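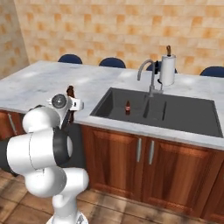

The bill came down but so did the pressure in the upstairs shower, and I would like to know which of the two I am paying for. The remark reached us through the household return slips for the Ratby zone, and several other slips made a similar point in milder terms. It is placed first in this report as it bears on the main technical question of the period: whether the reduction in night flow since January can be credited to leak repair or to the lower pressure setting.

Progress report: Tenimholm and Ratby domestic leakage study, second period

1. Status of the work

The metering stage is complete. Pladano loggers are now fitted in 16 homes in Tenimholm and 17 in Ratby. Each logger records flow at the stop tap at intervals of 15 seconds and sends its readings once a day, shortly after midnight. Fedoruk carried out the fitting under the existing contract. The fitting ran later than planned in Ratby, where several stop taps were seized and had to be replaced before a logger could be attached. The cost of the replacement taps has been charged to the contingency line.

Data return has been good in Tenimholm and uneven in Ratby. The Ratby gaps were traced to poor signal in under-stair cupboards. Moving the aerial to the hall side of the cupboard cured most of them. The loggers hold their readings when they cannot send, so the gaps delayed the analysis and did not reduce the data set. Two of the Ratby loggers also had their clocks set an hour out. The affected records have been shifted and marked in the file.

2. Night flow

Night flow is taken between 2 a.m. and 4 a.m. A home with no leak and no one awake should show at least one long run of zero readings in that window. A home that never reaches zero is put on the follow-up list. Six homes were listed in this period, all of them visited. The usual cause was a toilet inlet valve passing water to the overflow. One supply pipe leak was found under a driveway and has been passed to the water company, as it lies on the company's side of the boundary.

The pressure reducing valve at the Ratby inlet was adjusted downwards in January, in the same week as the first repairs. This was poor sequencing on our part. Lower pressure reduces the flow from any leak that remains, and the two effects cannot be separated from the Ratby figures alone. Tenimholm had repairs and no pressure change, and will be used as the comparison.
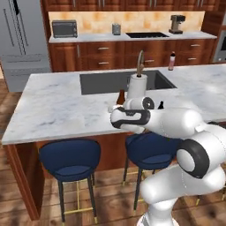 3. Short draws

Short draws are the weakest part of the analysis. The loggers see the whole house through one pipe, and a draw of a few seconds at a basin looks much like a draw of a few seconds at a kitchen tap. We had hoped to sort them by room using the size and shape of the draw. In a kitchen laid out like the one shown, with a black sink set into the back counter and a drip coffee maker further along to the right, a person filling the coffee jug might run the tap once to rinse and once to fill, and the record would hold two draws that could as easily be hand washing. Time of day helps a little - the breakfast group is fairly distinct - but the evening records are too mixed to sort. We therefore propose to report short draws as a single class and to drop the split by room.

Dropping the split has no effect on the leakage results. It does affect the water use leaflet promised for the final period, which was to give separate figures for kitchen and bathroom. The leaflet will now give figures for short draws, long draws and appliance fills. Appliance fills are easily picked out, as washing machines and dishwashers take water in regular steps at a steady rate.

4. Household contact

Return slips were sent with each monthly summary. Households were asked to note periods away from home, new appliances, and any change in pressure or taste. The absence notes have been the most useful, and have allowed us to remove holiday weeks that would otherwise have made night flow look lower than it was. Notes on pressure were few before January and frequent afterwards in Ratby. None came from Tenimholm.

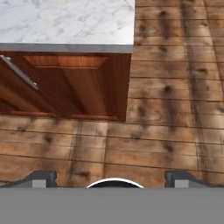 We have arranged for spot pressure readings at the Ratby homes that raised the matter, taken at the outside tap where there is one and at the kitchen cold tap where there is not. If the readings at the higher end of the village fall below the level agreed with the water company, the valve will be set back to its earlier position for the rest of the study. Setting it back would also give a clean period of data with the repairs in place and the old pressure restored, and we would favour doing so in any case.

5. Spending

Spending is within the approved total. Fitting is over its line by the cost of the stop taps, and travel is under. No logger has failed. We ask for approval to move the unspent travel money to cover the spot pressure readings.

6. Next period

- Complete the spot readings in Ratby and decide on the valve setting.
- Repeat the night flow check for all homes on the follow-up list.
- Circulate the draft leaflet with the revised classes.
- Agree with Fedoruk the order in which loggers are to be removed.

The decision on the valve is needed before the repeat night flow check can be dated.

Comments

Guest: Is the driveway leak the one by the bus shelter? The water company has painted a blue cross there and then gone away again.

Guest: We are at the top of Ratby and the combi boiler now cuts out if someone runs the kitchen tap. Please put the valve back.

Guest: Could the monthly summary show litres as well as cubic metres? I have to get the calculator out every time.

Guest: Agree about the litres. Also our slip for last month never arrived, so the week we were away will not be marked.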